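Sprechzettel: »Wohin mit den Kuscheltieren?«
Elternabend im Familienzentrum Pullemside, 20. November 2020
Shuk-fan Chiang

Erst mal ankommen lassen. Die Leute kommen von der Arbeit, manche haben noch gar nichts gegessen, also nicht gleich losrennen mit dem Stoff. Begrüßen, bedanken, kurz sagen, dass es am Ende Zeit für Fragen gibt und dass man auch zwischendurch die Hand heben darf (lieber zwischendurch, am Schluss traut sich ja doch keiner mehr).

Einstieg mit der eigenen Geschichte: Als meine Tochter in die Schule kam, habe ich im März an einem verregneten Nachmittag sämtliche Stofftiere auf ihr Bett getragen und gezählt, weil ich meinem Mann beweisen wollte, dass es zu viele sind. Auf 21 Tiere hätte ich gewettet. Es waren 891 Gramm Schlaf-Elefant und dazu ein Berg, vor dem ich irgendwann die Waffen gestreckt habe. (Kurze Pause. Den Elefanten habe ich wirklich gewogen, er musste mit in den Koffer, und da ging es um jedes Gramm.)

Dann überleiten: Ich will heute Abend keinem etwas wegnehmen, und den Kindern schon gar nicht. Mir geht es darum, dass die Tiere einen Platz bekommen, den das Kind kennt und den es ohne uns findet. Wer abends um acht auf Knien unter dem Bett nach einem Hasen gesucht hat, der weiß, wovon ich rede. An der Stelle nicken meistens alle, also ruhig in die Runde schauen und das Nicken abwarten.

Erster Teil, das Sortieren. Ganz wichtig: mit dem Kind zusammen! Ich habe den Fehler selbst gemacht und eines Vormittags allein aufgeräumt, wunderschön nach Größe, und mittags gab es Tränen, weil der kleine Bär jetzt nicht mehr neben seiner Freundin saß. Kinder sortieren nach Freundschaft, nach Farbe, nach Familie, nach »der hat heute Geburtstag«. Wenn zwei Tiere beide gelb und hellblau sind, dann gehören sie eben zusammen, auch wenn das eine ein Drache sein soll und das andere ein Seestern. Lassen Sie das so. Das Kind merkt sich seine eigene Ordnung viel besser als unsere.

Wie lange? Im Kindergartenalter höchstens 15 Minuten, danach wird gespielt, und zwar mit genau den Tieren, die man gerade weggelegt hat. Das ist ganz normal und kein Grund, die Stimme zu heben. Am nächsten Tag geht es weiter. Bei uns hat das erste große Sortieren eine Woche gedauert, mit Unterbrechungen, und in dieser Woche sah der Flur aus, dass ich niemanden in die Wohnung lassen mochte. Meine Schwiegermutter kam trotzdem.

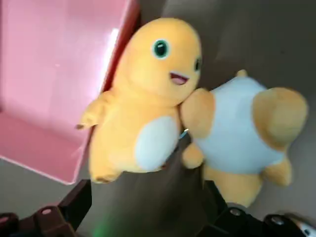

Und damit bin ich bei den Behältern, da kommen erfahrungsgemäß die meisten Fragen. Ich bin inzwischen ein großer Freund von offenen Behältern ohne Deckel. Ein Deckel klingt vernünftig wegen Staub, aber ein Dreijähriger kämpft damit, und was anstrengend ist, wird nicht gemacht. Kunststoff lässt sich auswischen, das schätze ich sehr, vor allem nach der Magen-Darm-Zeit. Körbe aus Weide sind hübscher, bei uns haben sie aber an den Plüschohren Fäden gezogen. Die Stapelboxen von Likelis haben wir im Gruppenraum, die von Oltico habe ich zu Hause, beide tun ihren Dienst, ich bekomme von keinem etwas dafür (Lacher abwarten, falls einer kommt).

Zur Größe: lieber mehrere kleine als eine riesige Truhe. In der Truhe liegt der Liebling immer ganz unten, und um an ihn heranzukommen, wird alles ausgekippt. Sechs Tiere pro Behälter ist meine Regel, mit ein bisschen Luft, damit man hineingreifen kann. Der Behälter steht auf dem Boden oder im untersten Fach. Wer Farben nimmt, soll das Kind die Farbe aussuchen lassen und sich bitte nicht wundern, wenn dann alles in Pink landet.

Zweiter Teil, das Waschen. Hier darf ich ein bisschen schneller werden, das steht auch auf dem Handzettel. Etikett lesen, Kissenbezug drum herum, zuknoten, Schonwaschgang. Gestickte Gesichter sind meistens unproblematisch, bei aufgeklebten Augen und allem mit Batteriefach bitte nur mit dem feuchten Tuch arbeiten. Danach lange trocknen lassen, viel länger, als man denkt, die Füllung hält die Feuchtigkeit im Bauch fest. Und den Schlafgefährten morgens waschen, niemals am Nachmittag! Frau Alexiou aus der Krippengruppe hat bei uns den Spruch eingeführt, das Tier sei »im Schwimmbad«, und seitdem winken die Kinder der Waschmaschine.

Dritter Teil, das Abgeben. Langsam sprechen, da wird es für manche Eltern emotional, für mich übrigens auch. Mein Vorschlag ist eine Wartekiste im Keller oder oben auf dem Schrank. Was ein halbes Jahr lang keiner vermisst hat, darf mit dem Kind gemeinsam verabschiedet werden. Vorher anrufen, ob Stofftiere überhaupt angenommen werden, gerade jetzt in der Pandemie nehmen viele Stellen keine. Heimlich entsorgen würde ich nicht. Sie fragen danach, glauben Sie mir, manchmal noch mit vierzehn.

Falls noch Zeit ist: die Frage mit dem Bett. Wie viele dürfen mit hinein? Bei uns durfte so viel hinein, dass das Kind selbst noch Platz zum Umdrehen hatte, und das haben wir jeden Abend neu verhandelt.

Fragen sammeln. Handzettel liegen am Ausgang, die Fenster bitte noch offen lassen, und wer einen Stuhl mit zurückstellt, dem bin ich sehr dankbar.

Weitere Beiträge
Bücherregal auf Kinderhöhe: Notizen zum Elternabend
Bausteine waschen, aber wie?
Matschhosen und kein Platz im Flur
Puzzleteile wiederfinden
Der Basteltisch im Winter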